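Chapter 7
Washing Up and Putting Away

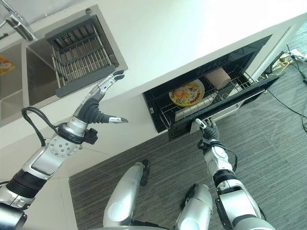
Before you start

Every kitchen has a place where dirty things turn into clean things. In some homes it is a bowl in the sink and a tea towel on a hook. In others it is a machine under the worktop. Many homes use both. Plates go in the machine, and the things that do not suit it are washed by hand and left to drain.

In Chapter 6 you looked at how a kitchen is stocked and where food is kept. This chapter deals with what comes after the meal. By the end of it you should be able to:

plan the order in which a mixed load is washed
load a wire rack so that water can reach each item
say which materials should be kept out of a machine
set up a draining area that does not take over the worktop
put dishes away so that the next person can find them

You will need your kitchen notebook, a pencil and a ruler for the activities.

7.1 The sink and what sits in it

A stainless steel sink is the usual choice for homes and small catering kitchens. It stands up well to heat and knocks, and it can be wiped down quickly. Its main weakness is scratching. Grit left in the basin will mark the surface, and so will scouring powder.

A rack that fits inside the sink saves space. Water from the dishes drips straight into the basin, and the counter beside it stays free for other jobs. The drawback is that the rack has to be lifted out when a large pan needs soaking. Racks that stand on the worktop leave the basin clear, but they need a tray underneath, and the tray must be emptied and cleaned. A tray that is left alone soon grows a slippery film.

Whichever sort you have, wash the rack itself once a week. Take it out, brush between the bars with hot soapy water and rinse it. Look at the feet and corners, where limescale builds up first.

Key words

Basin: the part of the sink that holds water.
Tines: the upright wires in a rack that hold plates apart.
Load: all the items washed together at one time.
Rinse aid: a liquid that helps water run off dishes in a machine.

7.2 Drawers and doors

Dishwashers come in two main shapes. The common one has a door that drops down at the front, with two or three baskets that slide out over it. The other is built as a drawer. The whole tub pulls forward and is loaded from above.

A drawer holds less than a full-size machine, but it can be run more often and there is less bending for the person loading it. The rack is in plain view from above, so gaps are easy to spot. Tall items are harder to place. Measure your largest dinner plate and your tallest glass before you choose – a plate that touches the lid may stop the spray arm or keep the drawer from closing.

Plates stand between the tines and lean slightly, all the same way. Leave a space between each one and the next. Water has to strike the face of the plate, and two plates pressed together will come out with a dirty patch where they touched.

Check the rack before every wash. Racks are handy places to put things down, and odd items find their way in. Paper is the worst of these. A roll of kitchen paper breaks up in the wash and the pieces block the filter. Labels on jars do the same on a smaller scale, so soak them off first.

Decorated plates need some thought. A pattern sealed under the glaze is generally safe. A pattern printed on top of it can fade after repeated washes, and strong yellows and reds show the loss clearly. Turn the plate over and look for a mark on the base. If there is no mark and you want to keep the picture bright, wash it by hand.

7.3 Case study: the Grondham kitchen

Grondham is a residential training centre with 36 bedrooms. Guests share small kitchens on each landing, and each kitchen has one sink and one drawer dishwasher. During May the centre kept a record of how its machines were used. There were 554 washes in the month.

The record showed that many drawers were being run half full. Guests did not know whether the dishes inside were clean or dirty, so they ran the machine again to be safe. The centre put a sliding sign on each drawer front, with "clean" on one side and "dirty" on the other. It also moved the plate cupboard labels to eye level and put a hook for the tea towel next to the sink.

Think about the following as you read the rest of the chapter.

Why might a guest run a clean load again?
What does a repeated wash cost, apart from electricity?
Where would you put the sign in your own kitchen?

Activity 7A: Map your washing-up area

Draw your sink and the worktop on both sides of it, as seen from above. Use a scale of 1 cm to 10 cm. Mark the tap, the draining rack, the bin and the cupboard where plates are kept. Draw a line to show the path of one dinner plate from the table to the cupboard. If the line crosses itself, look for something that could be moved.

A standard base cabinet is often 600 mm wide. Keep at least 700 mm of clear floor in front of a dishwasher drawer so that a person can stand there with it open. Write your own measurement next to the drawing.

Keep the drawing. You will use it again in 7.5, when you plan a draining area for a family of four.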